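Notebook, July, starting 8:40

Carrying on with the bread flour tests. Natanael Bragança left me the second half of the Troltska sack and asked whether the long cold proof is worth the fridge space. Same formula as last time, same water, same starter. The only change is the proof.

Starter was fed late last night and smelled mild this morning, a bit like yogurt. It floated. I mixed by hand in the big steel bowl because the Ririer mixer still has the cracked collar (part is on order, no date given). Flour and water first, then a rest while I cleaned the bench, then salt and starter. The dough was tacky but came off the bowl in one piece at the end.

Folded four times over the morning. After the second fold it held a shape. After the fourth it was smooth on top and had blisters along one side. The room was warm and I think I could have stopped at three. Note for next time: put a thermometer next to the tub, not on the wall by the door.

Divided into two. Loaf A shaped tight and left out on the bench. Loaf B shaped the same way and put on the bottom shelf of the fridge, covered.

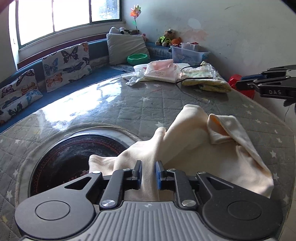 Does loaf B need to come back to room temperature before it goes in the oven? It can go straight from the fridge, and it scores more cleanly that way, so I bake it cold and give it 5 extra minutes with the lid on.

Loaf A went in mid-afternoon. Oven on the Seixas setting, which runs hot at the back, so I turned the pot once. Good spring, ear opened on one side only. The cut was too shallow at the left end. Color was even except for a dark patch underneath, same place as last month -- I am going to put a second tray on the rack below and see if that goes away.

Internal temperature at the end was 205 F on the old probe. I don't trust the old probe.

Height after cooling, A: 163 mm across the cut face, measured at the widest point. Crumb fairly tight near the base, more open on top. Flavor plain, slightly sweet. Crust went soft by evening.

Next morning, loaf B. Dough had spread a little in the basket but not over the rim. Scored easily. Baked as above. Widest point 165 mm, so no real difference in size. Crust is darker and has small bubbles all over, and it was still crisp at supper. Flavor is clearly more sour. Natanael preferred B. I would take A for sandwiches and B for everything else.

Still to do: repeat both with the Kekex flour, which takes up less water. Weigh the loaves before and after baking. Label the tubs, I mixed up the lids twice. Ask about the collar again.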